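2022-03-08
Finishing bench, stain and oil trials, continued from the April pages (last year's, the ones with the glue on them)

Board 29 is still tacky. I have stopped taking this personally.

Background for whoever inherits this book: Fetside want their interior doors in a warm reddish brown that does not go orange. Everything goes orange. The Vevwood stain goes orange by itself, the Wiriya oil goes orange over time, and the two together go orange with real commitment. The sales sheet calls the result "amber". The sales sheet was not asked.

Went back to the beginning this morning and changed one thing at a time, like a grown-up. Same stack of offcuts, sanded to the same grit, wiped down, left alone until the dust settled. Stain recipe 134 (the old one, more red, less yellow) on the first set. Recipe 653 on the second. Yes, the numbering jumps. The ones between were either never mixed or were mixed by somebody who labels jars with masking tape and hope.

Results at noon, north window:
134, no oil - good. Brown with red in it. Looks like furniture.
134, one coat oil - still good, deeper, streaks start to show.
134, two coats oil - orange.
653, no oil - flat, a bit like cocoa powder.
653, one coat oil - the best so far, which makes me suspicious.
653, two coats oil - not dry, see board 29.

The trouble with judging brown is that it depends on the neighbor. Put 653 next to white paint and it looks muddy. Put it next to gray stone and the red comes right up. I want a gray reference on the bench before anyone signs off on a color, and I don't mean the vise. 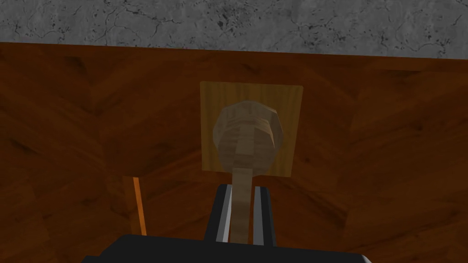
Reddish-brown panel against mottled gray stone. Chevron-type grain, render.

Grain direction is the other half of it. Stain on a slant pattern reads as two colors, because one set of strips throws the light back and the other swallows it. Walk to the other side of the bench and they trade. I spent part of last winter trying to "fix" a panel that had nothing wrong with it except where I was standing. For the record: turn the board before you reach for the rag.

Drying notes. The shop was cold overnight and the oil cans were on the floor, where the cold lives. Moved them up to the shelf. Tried the Pramolia drier in a small cup of oil, added at the low end of what the tin says, stirred it slowly. It skins faster but the skin is soft underneath and picks up a thumbprint beautifully. I have a very clear record of my own thumb. Will try again with thinner coats before blaming the drier. The previous page blames the drier.

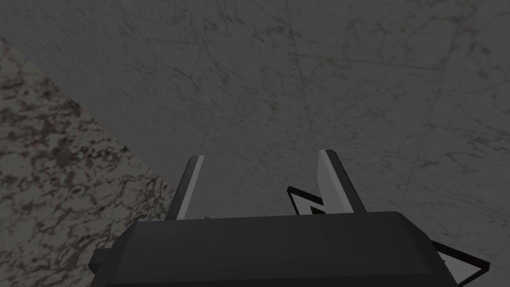
Two-finger gripper, dark gray, with marble beyond it. Render.

Rags: spread them flat outdoors, then into the metal can with water and the lid on. There was one balled up behind the grinder this morning. Oily rags heat up by themselves and can catch fire, and I would like the notebook to outlive the week.

Back to orange. I had been treating it as a failure, and for this job it is, but the two-coat 134 has a nice depth to it and some client is going to ask for it by name. Kept the board and wrote the recipe on the back in pencil. Ink bleeds through the oil, see the April pages, or what can be read of them.

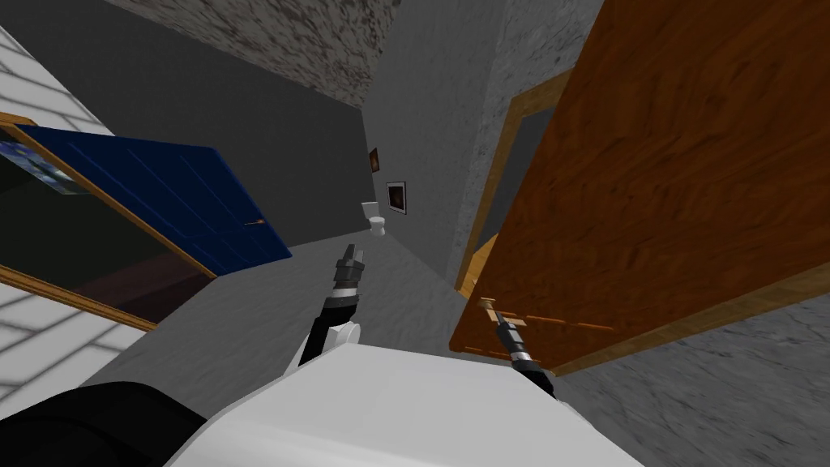

Orange wooden door standing open, slim horizontal handle, streaky grain. Narrow corridor, render.

To do:
Recoat 653 on 3 fresh offcuts, one thin coat each, wipe hard.
Leave board 29 alone. No poking.
Find out if Fetside are fixing the handles before or after finish. Before means masking, and masking means me.
Order more stir sticks. The chopsticks are finished, in both senses.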